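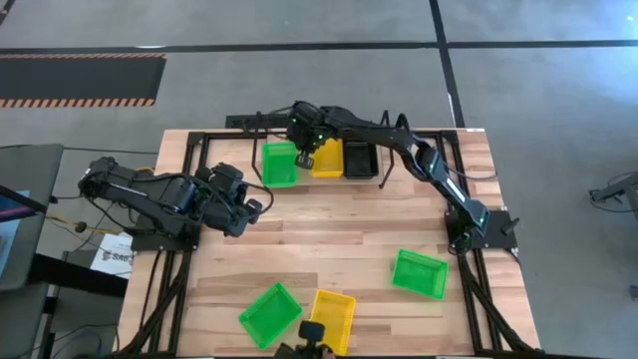
Butcher-block top in pale strips

Getting Vinyl Records Clean at Home
By Imani Shirima
April 3, 2020

My copy of the first Warrier album spent years in a damp closet before I got it, and side two crackled through every quiet part. A proper wash took most of that out. You need a flat surface, good light and a few cheap supplies.

What to use
Distilled water, a drop of plain dish soap and two microfiber cloths. Skip tap water, which leaves minerals in the grooves. Paper towels shed lint and can scratch.

Before you start
Brush the record dry first. Hold a carbon fiber brush lightly on the surface, let the platter turn 3 times, then sweep the dust off toward the edge.

Washing
Keep the label dry. A plastic lid a little wider than the label works if you press it down with one hand. Dampen the first cloth and wipe along the grooves, never across them. Go over fingerprints twice — they hold on more than dust does. Wipe again with plain distilled water to get the soap off.

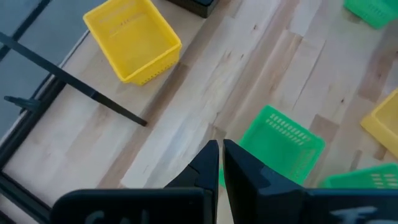
Maple grain, with a few darker knots

Drying
Pat with the second cloth and stand the record in a clean dish rack for an hour. Keep it out of the sun and away from heaters. Putting a damp record back in its sleeve invites mold.
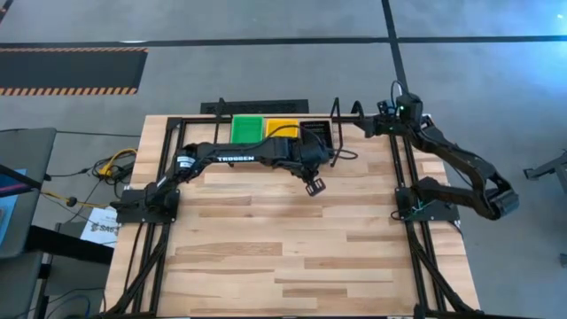 Sleeves and storage
Throw out old paper inner sleeves and buy lined ones. Store records upright, snug but easy to pull out. I have 88 on one shelf and put a divider after every tenth. Stacking them flat will warp the ones at the bottom, as happened to my Jorkholm live set.

Cleaning the needle
Use a dry stylus brush from back to front, with the amplifier turned down. Five strokes is plenty. I do mine before each long listening session and check the tip for wear every January.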